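Filed under: Makers & Making | Toys | Conversations

I got to Radness at ten to nine with two coffees and a bag of pastries, and Dalal Kassab had already been in for hours. She took the coffee, ignored the pastries and started talking about yellow before I'd found my notebook.

Dalal has been sorting, cleaning and repacking secondhand building blocks for the past six years, first in her garage and now in a long room behind the Ollach hardware store (you go in past the paint counter, which I love). Families and schools send in their old sets, she cleans them up, and they go back out as complete boxes. The ones I knew already were the Pilerar sets, the chunky kind my own kids threw down the stairs for a whole winter.

"Yellow gets the most love and the most damage," she told me. "Red, people lose. Blue, people chew. Yellow comes back with everything on it. Marker, jam, nail polish. I had one with a whole phone number written on it and I'm pretty sure it was a pizza place."

I asked whether she'd called. She had! It was closed on Sunday.

What I really wanted to talk about was the bins, though. I'd pictured tidy little drawers, one for each shape, like a button store. Dalal laughed at that for quite a while. She used drawers for the first year and hated every minute of it. A block doesn't go straight from the mail to its box, she said, it has a wash and a check and a second check in between, and every time you opened a drawer you pinched your fingers or knocked the one underneath. So she switched to big open bins with high backs, and she says it saved her shoulders and probably her marriage.

"You want to see the floor of it," she said. "If I can see the floor I know where I am with the job. And don't buy them white. White looks filthy by lunchtime. Gray is kind to you."

They do get beaten up. She's fond of the scuffs in the same way my grandmother was fond of the dents in her soup pot, and she won't hear about replacing a bin until it splits. Her nephew offered to sand one down for her once and she hid it from him.

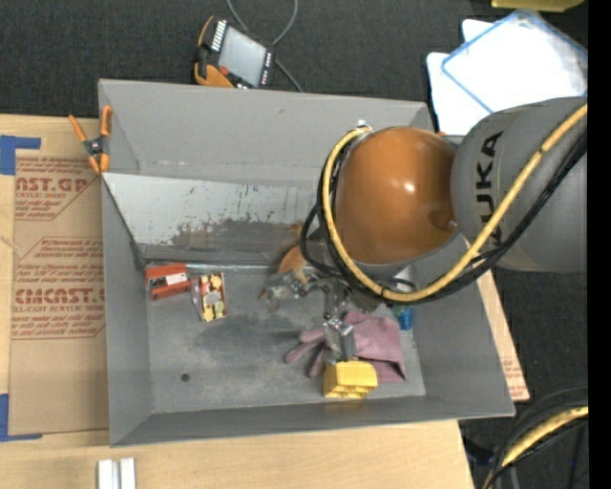
Pushpa Jaiswal thinks the whole gray-bin business is overrated, and told me so by phone that evening. She packed blocks alongside Dalal for two winters and she still swears by shallow trays, the kind you can carry with one hand while the other one is holding a sandwich. In a deep bin, she said, the last block always ends up against the front wall where you have to bend your wrist to get it, and after a long afternoon you feel every single one.

When I passed this on, Dalal rolled her eyes so hard I could practically hear it. "Pushpa is fast," she said. "I'll give her that, she's the fastest I ever worked with. But she spills. Trays spill. I was finding her blocks under the radiator in December."

They're still good friends, I should say. They have lunch together most weeks and argue about this over the soup.

The part of the work I hadn't thought about at all is the checking. A standard box has 81 blocks in it, and a box with 80 is, in Dalal's words, a letter of complaint waiting for a stamp. She weighs each one on an old Mujić kitchen scale, then goes through it by hand anyway. On a good day she gets 10 boxes out the door. The week before school starts she once had 220 waiting, stacked so high down the hall that the guy from the paint counter couldn't get to the restroom.

"I don't trust the scale alone," she said. "Some kids fill the hollow ones with sand. Or gum! You get a block that weighs like two blocks, and then your number looks fine and the box is short."

So how does she wash them? Warm water, dish soap, an old toothbrush, and then flat on towels overnight. She tried a mesh bag in the washing machine (don't, she says, the noise brings people in from the street). For marker she uses rubbing alcohol on a cotton ball, and for stickers she uses cooking oil and a lot of patience. Anything cracked goes in a coffee can by the door. A teacher named Leen Mahasneh picks that up for her art class, where the broken ones get glued into animals. There's a giraffe on Dalal's windowsill with three legs and a very superior expression.

I stayed until my parking ran out. She did eat a pastry in the end, standing up, with the other hand already feeling around in a bin for the next block.

"Go home and look under your couch," she said at the door. "You've got some of mine, I guarantee it."

I found four, and a grape.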